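The Carkby Killings by Guðlaug Blöndal: a sceptical review

Posted in Books, True crime
July 18, 2020

I should say at the start that I bought this one with my own money and in a bad mood. Three people at work had told me it was the best true crime book of the year, and one of them had only got as far as the second chapter. The cover has a quote calling it "impossible to forget". I finished it nine evenings later and had to look up the name of the second detective to write this.

The case itself is a strong one. In January 1987 a bookkeeper called Laxdal and his brother-in-law were found dead in a net store above the harbour at Carkby. A deckhand was charged within the week, convicted on a confession and let out on appeal many years afterwards. The confession is the heart of it. It ran to seven pages, it was typed, and the man who signed it could barely read. You could write a very good short book out of that alone.

Blöndal has written a long one. My paperback comes in at a good deal more than the 256 pages promised on the shop's website, once you count the notes, the two afterwords and the first chapter of her next book, which starts straight after the index and which I took for a third afterword until people began speaking in it.

She can write, and I don't want to pretend otherwise. The opening chapter, where the net store is unlocked and the smell gets to the constable before he has found the light switch, is as good as anything of its kind I've read. The trial chapters are clear and quick. She has a knack for letting a barrister talk himself into a hole and then leaving him there. If the whole book had been like pages 90 to 160 I'd be telling you to go out and buy it.

The trouble is how she knows things. Early on she tells us that Laxdal "thought of his mother" as he climbed the steps on the last night of his life. Did he? He was alone, and he was dead within the hour. There's no letter, no diary, no phone call. I went to the notes at the back expecting a source and found a line saying that some passages had been "reconstructed with care". That phrase is doing a huge amount of work. Once you've seen it you start doubting the bits that may well be solid, such as the row in the pub car park, which is told in full dialogue by someone who wasn't there and who cites a witness who, by her own account, heard only the end of it.

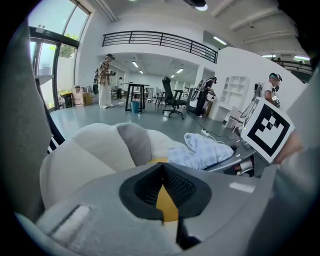

Compare that with the police material, where she is scrupulous. Every interview has a time next to it. When two officers disagree she gives both versions and says which she believes and why. So she knows perfectly well how to do it. She just stops doing it whenever the family comes on stage, and those are the chapters the publisher has put all over the back cover.

Then there is Nurnetti. This is the boat-owner she has settled on as the real killer, and from the middle of the book onwards everything he does is sinister. He pays his bill in cash: sinister. He moves house: sinister. He doesn't answer her letters, and she prints the whole of the last one she sent him, which to my mind reads like something you'd be quite right not to answer. He was never charged. He died before the book came out, so he can't sue, and I did wonder whether the timing was a coincidence. The case against him comes down to a debt of £1,000, a gap of seventy minutes in an evening and the word of a former partner who had good reason to dislike him. It might be true. She wants me to be certain, and I'm not even close.

What annoyed me most is that this is the very thing she accuses the police of. They picked a man and made the facts lean towards him. She spends a furious chapter on it, a good one, and four chapters later she is at it herself without appearing to notice. I kept waiting for a paragraph where she would turn round and look at her own method. It doesn't come. The second afterword is about the podcast.

A word on editions, as I've now handled two. The hardback, which I borrowed from the library, has a proper map of the harbour inside the front cover and a family tree. The paperback drops the tree and shrinks the map until the net store and the slipway are more or less the same blot. With two Laxdals, a cousin by marriage and three people called Peter, you'll miss that tree. The photo section has survived but it's printed on the same paper as the text, and everyone looks as if they're standing in fog.

I also tried the audiobook for the middle third, from Kivo, at £7 on offer. The reader is pleasant and gets the place names right as far as I can judge. She does voices, though. The deckhand gets a slow, mournful one which I found rather insulting to a real man who is still alive, and the chief inspector sounds like a pantomime villain from his first word, before he's done anything wrong. The notes aren't included, so a listener has no way of knowing which passages were "reconstructed". I think that's a serious fault in a book of this sort and I'd have expected at least a line about it on the product page.

Who is it for? If you already follow the case you'll want it for the appeal papers, some of which hadn't been quoted at length before. Read chapters one, six to eleven, and the first afterword. If you like your true crime to read like a novel you'll probably get on with it far better than I did, and my colleagues clearly have. If you're the sort who turns to the back to see where a fact comes from, borrow it, and borrow the hardback.

I'd have given it four stars for the trial and one for Nurnetti. The site makes me choose.

Rating: 2.5 out of 5

Read: paperback, with part of the audiobook
Would I read the next one: I've seen the first chapter, and somebody in it is already thinking of his mother.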